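Category: Working Life

A Fairer Way to Share Shifts
December 11, 2018
By the Sekdale Employment Bulletin

Zuzana Holub has overseen shift planning at Giltness for 10 years. The company employs 208 people, and until last January its schedules were issued two days in advance.

"People could not book a dentist," Ms. Holub said. "We were asking them to keep every evening open."

Schedules are now published two weeks ahead, and staff may trade shifts without a supervisor's signature. Ms. Holub said that night work remains the hardest to fill. "I would like to see it paid better. I have said so in writing."

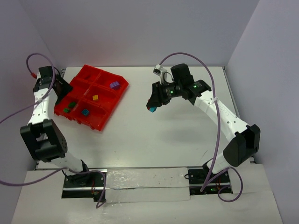

Recent items
Navarrete Office Extends Its Opening Hours
Hatier Revises Its Parental Leave Policy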